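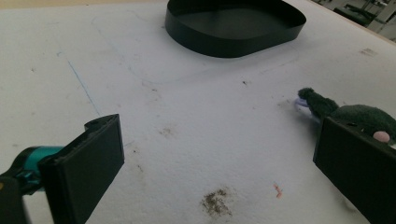 How often should a hard water softener be regenerated?

Set the interval by measured hardness and metered use. A calendar timer regenerates whether or not the resin is spent, and most of the salt complaints we receive trace back to one.

The Nevport building runs a single-tank Hedberg unit on the cold main. Its resin bed is rated by the installer at 2,000 gallons between cycles at our incoming hardness. The controller was left on its factory timer, which started a cycle every 2 days regardless of flow. Metered use over the same period rarely passed 1,000 gallons, so half the capacity was being flushed to drain with each cycle.

Hnat Kovalchuk switched the controller to demand mode on 29 January 2024. The reserve is set to cover one day of normal use, and regeneration starts overnight. If the display shows a flashing drop icon, the reserve is in use and the next cycle is already scheduled. Do not force a manual cycle.

Salt and brine tank

Use pellets only. Rock salt leaves sediment in the float well, and block salt dissolves too slowly for the present refill time. Keep the level above the water line but at least 3 inches below the rim. A hollow crust can form under the surface in humid months — push a broom handle straight down to check for it, and break up anything that resists. Spare bags are on the lower shelf by the Ibrahim pump set.
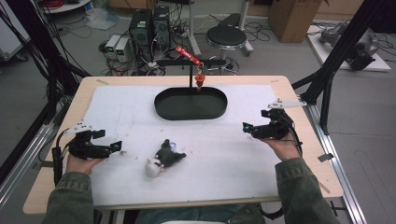 Testing

Draw the sample from the laundry tap after a one-minute run. The kitchen tap is on the bypass line and will always read hard. Use the drop kit and swirl between drops; strips are acceptable for a quick check but should not be entered in the log. A reading above 2 grains on two consecutive tests should be reported to Halyna Karpenko, with the meter reading from the same hour.

The resin was last cleaned in September. Dustora resin cleaner is kept in the locked cabinet and is dosed through the brine well, never into the dry salt. The inlet screen is due for replacement at the next shutdown, and the part is on order.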